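Flendo Starter Gripper Kit, second version

$372 per kit, spare finger pads included

Hi, I'm Ama Dramani, and I run the after-school robotics club that this kit came out of. If you bought the first version from us in September, thank you, and sorry about the screws! We've gone up a size on all of them so you can get by with one regular screwdriver and quit hunting for that tiny hex key.

So what do you get? The gripper itself (you put it together, plan on two club meetings if your kids are new to this), the controller board, a set of cables, the soft finger pads and a printed build guide that Kobina Ayaaba wrote and the students then rewrote, because they thought his version was too long. They were right. It's 40 pages now and most of that is drawings.

I get a lot of email asking what you're supposed to pick up with it. My answer is soft stuff first! Everybody wants to start with a soda can, and then they spend the whole afternoon chasing the can across the floor. Plush toys are so much more forgiving. They squash a bit, they don't roll far, and if a student closes the fingers too hard there's no harm done. After that, move on to something long and skinny, where you have to think about which way the gripper is turned before you come down on it. Pet stores are great for this, by the way, and so is the bottom of any kid's toy box.

A word on cables. The ones in the kit are longer than you think you need, and I'd leave them that way. We trimmed ours the first year and regretted it the minute we moved the power supply. Just keep the loops away from the spot where you're picking.

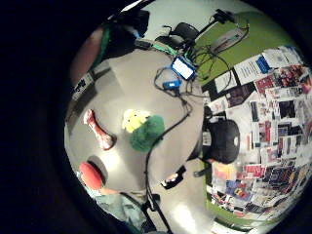

Practice table, with the green fuzzball, its yellow buddy and the red-and-white bone.

What you'll need to bring: a laptop, a table you don't mind scratching, and a clamp if you want to mount the kit to the edge. It won't run off the old Someletti boards, so please don't try (ask Ettore). Schools can pay by purchase order, and we ship as soon as the paperwork clears.

COMMENTS (4)

Comfort Gyamfi
Do the finger pads from the first version fit this one? I've got a whole bag left over.

Ama Dramani
They do! Same pads, same slots. Push them in until they click.

Ettore Ferraro
Can confirm about the Someletti board. It made a smell.

Adjoa Nutsugah
We're ordering two for our competition team. Is the guide available as a file so I can print extras for the parents?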